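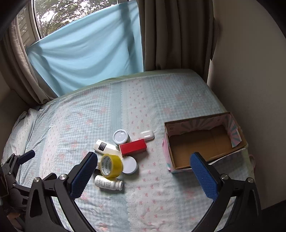 Bed by the window, with small items and an open box on the patterned sheet.

Print this page | E-mail this page

Tomaszewski House Residents' Association
Minutes of the August meeting

The meeting opened at 7:05 p.m. in the ground floor lounge. The minutes of the previous meeting were accepted with one correction: the boiler contract is with Drikon, and the spelling has been fixed in the file copy.

1. Windows and ventilation
The quote from Protovent for the stairwell fans came in at $2,991, including removal of the old units. Members from the upper floors said the stairwell is still too warm in the evening. It was agreed to accept the quote, provided the work is done before the heating comes on. One member asked whether the fans would be heard from the bedrooms. The secretary will ask for the noise figures in writing. 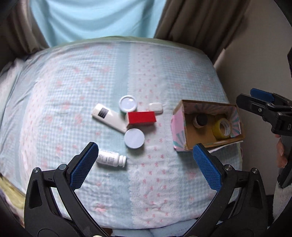 2. Medicine take-back
The pharmacy on the corner will again accept old medicines from residents. Pills may be handed in loose in a clear bag or left in their containers, but names should be blacked out. A white pill bottle with a printed label, like the one lying on the quilt, can go in as it is once any name is covered. Creams and tubes are also accepted. Needles are not – these go to the county site. Notices will go up by the mailboxes.

3. Laundry room
Dryer 2 has been repaired by Troker. The invoice was for $604 and has been paid. Two members asked for longer hours on weekends. Vote: 24 in favor, 3 against. The room will stay open until 10 p.m. starting next month. Lint screens must be cleaned after each load.

4. Shades
A request to replace the shades on the south side was discussed. Several residents now hang sheets or towels during the afternoon. The cost of new shades is not known, and the item was held over until two prices are in. 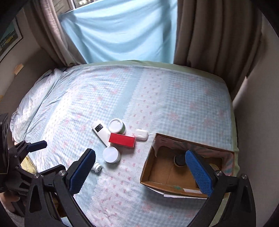 Light blue sheet hung across a bedroom window.

5. Other business
Bike room keys now cost $68 to replace. Unit 9 reported a slow drain. The side gate is sticking again.

The meeting closed at 8:40 p.m.

Related items
Minutes of the July meeting
Laundry room rules
Bike room key form
Stairwell fans: quote and drawings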